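The plum trees of Kemeys
June 13, 2019 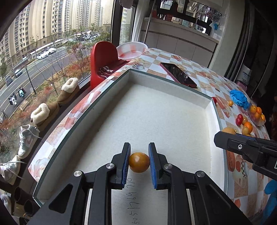
When Llinos Rosser came to live in Kemeys, she did not plan to grow anything. She wanted only a quiet house. But behind the house stood 2 old plum trees, and in her first August they gave more than she could eat.

"I was carrying bags to every neighbor," she told me. "After one week they did not open the door so quickly."

Today she has 349 trees, and she sells the fruit at the market in Javcombe. She makes jam also, in the kitchen of her friend Cadi Trevor. I asked if it is a good living. She thought for a long moment.

"Last year I sold 1,673 jars, so I can pay my bills. But my back is not happy with me."

The spring was cold, and she expects a smaller harvest. Frost came when the flowers were open. She went out at night with lamps and blankets, and Cadi brought soup.

"You cannot cover all the trees," she said. "You choose the young ones and you go to bed."

I asked what she would tell a person who wants to begin. She advised to plant few trees, and to learn pruning from somebody old. Then she went to look for her ladder, which Cadi had borrowed.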